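3.2 Care and Adjustment of the Hand-Held Grippers

The two hand-held grippers at the Nikwood station are treated as one unit. Any part replaced on one is checked on the other before recording resumes. Each finger consists of a black plate, a yellow soft pad with a ridged inner edge, and a square fiducial marker. Finger opening is computed from the distance between the markers, so a plate that has shifted on its bolts produces a width error in every later recording.

The bolts are retightened after every 500 grasps. The operator then closes the fingers fully, logs the reported width, and repeats the closure 10 times. If the spread of the readings exceeds 2 mm, the plate is removed, the bolt holes are cleaned, and the marker is bonded again with Resix adhesive. Pads are inspected at the same interval. Contact with thin, hard edges wears the ridges fastest, and the bowl tasks account for most of the pads we discarded (Figure 4).
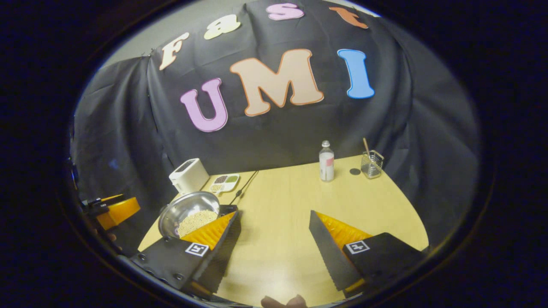 Amancay Zapata objected to the fixed interval when the procedure was reviewed in May, arguing that grasps on metal rims should count double and that the pads from the Plellik batch, being softer, should be tracked in a separate log. We adopted the second proposal. The first was tested over 9 sessions and dropped, as operators did not record the object type consistently enough to support it.

Figure 4. Station during a bowl task. The yellow pad of the left finger is in contact with the bowl rim; both fiducial markers are in view.

Replacement pads are seated dry and pressed against a Bustos alignment block before the bolts are torqued. The width calibration is then run again from the closed position. Marker faces are wiped with a lint-free cloth at the start of each session. Solvent is avoided because it dulled the printed black areas on the first set and caused intermittent loss of detection near full opening. A marker that fails detection twice in one session is replaced, and the recordings made since the last valid closure check are excluded from the data set.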